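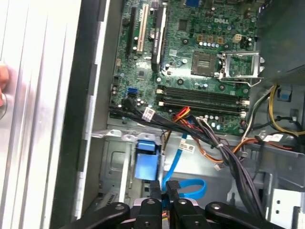 我爸配助听器这件事，前后拖了快三年，上个月总算有了个了结。上一期结尾我提了一句，结果收到好多回信，都在问配的什么、花了多少、老人家肯不肯戴。那这一期就专门聊这个吧，别的栏目往后挪一挪，书单下期再补（我知道有人等着骂我，书单已经欠了两期了）。

先说我爸这个人。他八十出头，腿脚好，胃口好，每天早上六点下楼绕着小区走，走完买豆浆，买完豆浆站在报栏前头看别人下棋。一辈子在机械厂，车间里待了三十多年，耳朵就是那时候坏的。他自己从来不认这个账，他说的是：“你们现在的人说话都含在嘴里。”

有一阵子我真信了，还跟我媳妇检讨，说咱俩是不是说话太快。后来春节回去，一桌子人，我姑姑嗓门大得楼下都听得见，她问我爸要不要添饭，我爸很认真地点头，说：“是，今年是冷。”全桌人都笑了，他也跟着笑。我坐他旁边，看他笑的时候眼睛在挨个看我们的脸，想从脸上看出来刚才到底笑的是什么。那顿饭我后半截没吃好。

再往后就是电视。音量从二十几一路开到四十多，隔壁邻居很客气，来敲过一次门，说家里小孩要中考。我爸把音量调小了，然后整个晚上就对着一个听不见的电视坐着，第二天干脆不开了。还有电话，我打过去，他永远是那三句：吃了，挺好，你忙你的。我以为他是不爱说话，老头儿嘛。直到有一次我问他“降压药还有没有”，他说“挺好”，我问“药还有几片”，他说“你忙你的”。

所以就开始劝。劝老人配助听器，我把能踩的坑都踩了一遍，写在这里给大家省点力气。

第一个坑，当着别人的面劝。我那时候觉得人多力量大，趁着家里聚会提出来，姑姑帮腔，表哥帮腔，连小孩都说爷爷你就戴一个嘛。我爸一声不吭，把筷子放下，去阳台浇花去了。大冬天的，花都搬进屋了，阳台上就一盆葱。

第二个坑，先斩后奏。我在网上买了一个便宜的，218块，包邮，评论区一片叫好。寄到家里，他戴了一个下午，说里面有个人在他耳朵里搓塑料袋。我戴上试了试，他形容得一点不夸张！它把什么都放大，厨房的水声，椅子腿，自己嚼东西的声音，就是人说的话没清楚多少。那东西现在还在他床头柜抽屉里，跟老花镜、清凉油放在一块儿。这一趟最大的损失还不是那点钱，是他从此有了话柄，再提助听器，他就说：“我试过了，没用。”这句话挡了我们一年多。

第三个坑是我跟他讲道理。我打印了几页文章，讲听力下降跟这个那个的关系，字号还特地放大了。他看完了，真看完了，还用圆珠笔改了两个错别字，还给我，说写得不错。

最后松口的契机很小。他有个老棋友搬去了外地，搬走之前来家里坐了一下午，两个人关在屋里说话。人走以后我妈问他都聊了些什么，他想了半天，说：“没太听清。”过了一会儿又说：“他说了挺多的。”就这么两句，我妈转述给我的时候在电话里停了好一会儿。那个周四他自己打电话来（他主动打电话给我，一年也没几回），问我，你说的那个耳朵，要去哪儿看。

我请了一天假回去的。

先去医院耳鼻喉科，这一步请大家千万别省。我们去的时候还真掏出来一大块耵聍，医生拿给他看，他很震惊，问能不能带回家。掏完他确实觉得亮堂了一点，一度以为不用配了，喜滋滋的。然后进隔音间做测听，戴着耳机，听见了就按一下。我在外面隔着玻璃看他，坐得笔直，像当年考工级。听了十几分钟，他按的次数很少。出来他问我：“还没开始放呢吧？”

两边都是中重度，高频掉得厉害，左耳比右耳差。医生讲得很耐心，说他这种情况，低音还行，高音丢了，所以听得到有人说话，听不清说的是什么字。声母全糊了。我一下子想起他讲的“含在嘴里”，他那句话形容得很准，这么些年是我没听懂。

验配我们去的是Potasau路上的Gavalas，一家不大的店，在菜市场后门出来左手边，门脸很旧，隔壁是修鞋的。选它没什么讲究，就是离我爸家近，走路能到。这一点我后来觉得特别要紧！助听器要反反复复调，头两个月我们跑了六趟，要是店在城那头，他去两趟肯定就不去了。现在他都是早上买完豆浆自己拐进去，人家给他清一清，拧一拧，他坐那儿跟人聊天。

店里的师傅上来没有先推销，先问他平时都干什么，跟谁说话，在哪儿说话。我爸说看棋。师傅问在屋里看还是屋外看，几个人，风大不大。问得细得我都有点坐不住了，我爸倒是答得很起劲，他就喜欢别人问得细，这是车间里的毛病。

试了三款。第一款挂耳朵后面的，声音好，但他戴眼镜，两样东西挤在一块儿，摘眼镜的时候一带就飞出去了，在地上找了半天。第二款塞在耳朵里，小得很，看不见，他很中意，可是电池也小得跟米粒似的，他那双手，拧了一辈子螺丝的手，指头又粗又硬，装了四回没装进去。他没发火，把电池放回小盒子里，说：“这个给姑娘家戴的。”第三款是Roltent的，也是耳背式，线细一些，充电，晚上往盒子里一放就行，跟放假牙一个流程（他原话）。就定了这个。

钱的事，好多人问，我就直说。价钱各地各家差得太多，我报我家的数没有什么参考意义，只讲一个我们差点漏掉的：街道那边有残联的补贴，要测听报告和评定，跑了几趟手续，我们最后批下来1228块。不算多，可我爸特别高兴，他把这笔钱看得比什么都重，逢人就讲，说国家给他耳朵发了工资。大家先去问问自己那边有没有，条件都不一样，问一句不花钱。还有，问清楚调试收不收费，丢了一只怎么算，试戴期内能不能退。我们那家试戴期是一个月，我让人家把这句话写在单子上了。

然后就是戴。

头一个礼拜很难，我得先给大家打个预防针。你以为他戴上会像网上视频里那样，愣住，流眼泪，全家抱在一起。没有的。我爸戴上以后的第一句话是：“冰箱怎么这么吵。”接着是走路的声音，塑料袋，我妈翻报纸，马桶。他说他走在楼道里老觉得后头有人，回头看了好几次，是他自己的鞋。吃饭他要摘下来，说嚼花生像打仗。到第三天他情绪很坏，把两只都放在桌上，坐在那儿谁也不理。

师傅之前教过我们一个办法，先戴两个小时，就在家里，电视关掉，跟一个人说话。第二个礼拜加到半天。第三个礼拜再出门。别一上来就拉他去饭店，饭店是最难的，年轻耳朵都费劲。我妈负责记时间，她在挂历上画圈，戴满一个钟头画一个，画得密密麻麻的，后来加起来有94个圈，挂历都快看不清日子了，她还舍不得换下一页。

我这边也得改。这个是我完全没想到的，我以为耳朵是他的事，配好了我照旧说话就行。结果照旧说话他还是听不清，我就急，一急就喊，一喊声音就变形，他更听不清。现在我们家有几条规矩，写了贴在冰箱上（对，就是那个很吵的冰箱）：说话之前先叫他一声，等他看过来。脸对着他讲，别一边洗碗一边讲。没听清就换个说法，别原样再喊一遍。最后一条是我妈加的，“不许说算了没什么”。

最后这条我每次看见都有点心虚。以前他问“你们说什么”，我说过多少回“没什么”啊。真的就是没什么，一句闲话，懒得再说一遍。可攒了好几年的“没什么”，攒起来就是他一个人坐在一屋子人中间。

手机这边我给他装了一个叫Otum的小软件，能把对面讲的话变成字，他去医院或者银行的时候打开放在柜台上。普通话识别得还行，碰到我姑姑那个口音就乱套了，有一次把“炖了排骨”写成“蹲了派出所”，我爸举着手机满屋子走，问谁进去了。笑得我妈扶着门框。这个软件我没有收钱推荐啊，同类的应该还有不少，字能调大、打开就能用的就行，别挑要注册一大堆的那种。

到现在两个多月了，讲讲近况。早上他起来第一件事是戴上，晚上洗完脚摘下来，中间午睡摘一次。电视音量回到二十几了，邻居家的孩子也考完了。左边那只上礼拜有点啸叫，师傅换了个耳塞头就好了。下雨天他会摘下来装口袋里，我买了个小防潮盒，他嫌麻烦，拿了个装茶叶的铁罐代替，我跟他说那不防潮，他说茶叶都没潮。行吧。

也有没解决的。人多的时候还是不行，三个人以上同时讲，他就放弃了，低头吃菜。师傅说这个急不来，可能也到不了我们想的那个程度。他有时候还是会假装听见，点头点得很快，我现在能看出来了，就换句话再说一遍，他瞟我一眼，不说破。还有一回他大概是跟我妈拌嘴，当着她的面慢悠悠把两只都摘了，放进茶叶罐，盖上盖子。我妈气得给我打电话告状，讲了二十分钟。

再说一件小事。前几天我打电话回去，照例问他吃了没，他说吃了，我正准备听那句“你忙你的”，他忽然说，你那边是不是在下雨。我走到窗口一看，是在下，下得还不大。我们俩就着下雨说了好一会儿，他讲他刚进厂那年发大水，厂里的床板全漂起来了，这事我四十多岁头一回听说。

来信里还有几个问题我没答上，集中说一下。有位读者问单耳听力差要不要两边都配，这个我不懂，请去测了再问医生。有位说妈妈有耳鸣，能不能戴，也一样。还有一位问能不能把老人原来的旧机子拿去给亲戚用，我特地帮你问了Gavalas的师傅，他说耳塞一定要换，参数也得按新的人重新调，直接拿来就戴不合适，有可能还伤耳朵。

要是你家里也正卡在“我试过了没用”这一步，可以回信跟我说说，我把大家的办法攒一攒，过几期放出来。上回攒的“怎么劝老人扔过期药”反响特别好，有位读者说她最后是用一盒新的绿豆糕换出来的，一盒换一抽屉。

下期书单，一定。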